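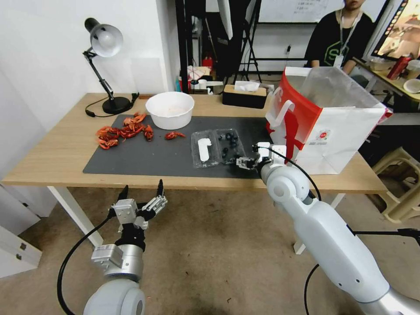
Ivow Funding Rounds – data card

The table lists investment rounds in small fashion and media companies, collected from press notices by the Ivow project. There are 139 rounds in 39 cities, one row per round. The largest single group is from Jiltville.

Fields
company, city, round (seed, A, B), amount, currency, lead_investor, source

Amounts are in the currency of the notice and we did not convert them. Where the terms were not disclosed, the amount field is empty – please do not read it as zero. Sums under 1,000 were removed, as they were mostly typing errors.

Known problems
Karagiannis appears under two spellings in lead_investor. Pillach changed its name between its seed round and its A round, so it has 2 rows which should be joined by hand. The next version, planned for September, will correct both.

Last updated: 28/08/2019

Related
Ivow Store Openings
Ivow Brand Names and Owners
How to report a wrong row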